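Clikoritz House – Live-In Breakfast Host Wanted

Posted January 8, 2020

Clikoritz House is a guest house with 11 rooms on the edge of Bimton, a short walk from the lake and the old rail line. We are hiring one breakfast host for the coming season. The job starts in May and runs until we close for the winter. A room is included.

The last host stayed with us for 2 seasons and is moving on to culinary school. We would like someone who can start with a week of training before the first guests arrive.

About the job

You will set up, serve and clear breakfast six mornings a week. Breakfast is served from 7:00 to 10:00, and your shift starts at 5:45. Most guests come down in the last hour, so the early part of the shift is quiet and the end is not. You bake the muffins and biscuits from our own recipes. Eggs and pancakes are cooked to order. Coffee is made in a large urn, plus a smaller pot of decaf.

After service you wash up, wipe down the kitchen, write the shopping list and set the tables for the next day. You are normally finished by 12:30. Afternoons and evenings are yours, except on the few days when a large group checks in and we ask for help at the front desk. Those hours are paid on top.

You will not be cleaning guest rooms. That work is done by a crew from Silmont.

What we are looking for

Some experience in a kitchen, cafe or dining room. It does not have to be a hotel.
Able to get up early and be pleasant to people before they have had coffee.
Comfortable cooking alone for a full house.
A current food handler card, or willing to get one before you start. We pay the fee.
Able to lift a 40-pound box and be on your feet for a whole shift.
A driver's license is helpful but not required. The grocery run can be done by someone else.

You do not need to be a trained baker. If you can follow a recipe and you notice when something is burning, we can teach you the rest.

Pay and housing

Pay is $15.50 an hour, paid every other week. Tips left in the dining room go to you in full. There is a $100 allowance for work shoes and aprons, paid with your first check, and another $100 at the end if you stay through closing day.

The room is on the second floor of the back building – single bed, desk, small fridge, private bathroom with shower. Heat, water and internet are included. There is a shared laundry in the basement. Sorry, no pets, and no smoking in any of the buildings.

The dining room

Breakfast is served in one room at the front of the house and, when the weather is good, on the side porch. We do not use paper placemats or plastic cutlery, and we want to keep it that way, so linens are part of the job. You change any cloth that has a stain on it, even a small one, and start a load before you leave. The cloths are light colored, like the pale teal one with white daisies on our round table, and jam or coffee shows up on them right away. Ironing is done twice a week, and we have a good iron and a wide board.

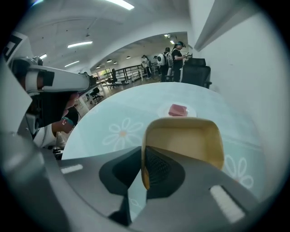

Tables are laid the same way every day, and there is a sheet in the pantry that shows where everything goes. Guests sit where they like. Guests with allergies are marked on the morning list, and you check that list before you turn on the stove.

About the area

Bimton is a small town with one grocery store, a library, a hardware store and a bakery called Ueda, where we buy our bread. The bus to Silmont stops at the end of our road and runs until early evening. A bike is enough to get around in summer, and there is one in the shed you can borrow.

How to apply

Send us a short letter saying where you have worked and why this job would suit you, with a resume if you have one. Please include two references and the best time to call. You can mail it, or drop it off at the front desk any afternoon. We read applications as they come in and will stop once the job is filled.

Interviews take place at the house and include cooking one breakfast for the owners. You will be paid for that morning whether or not you are hired. If you are coming from far away, tell us in your letter and we will hold a room for you the night before at no charge.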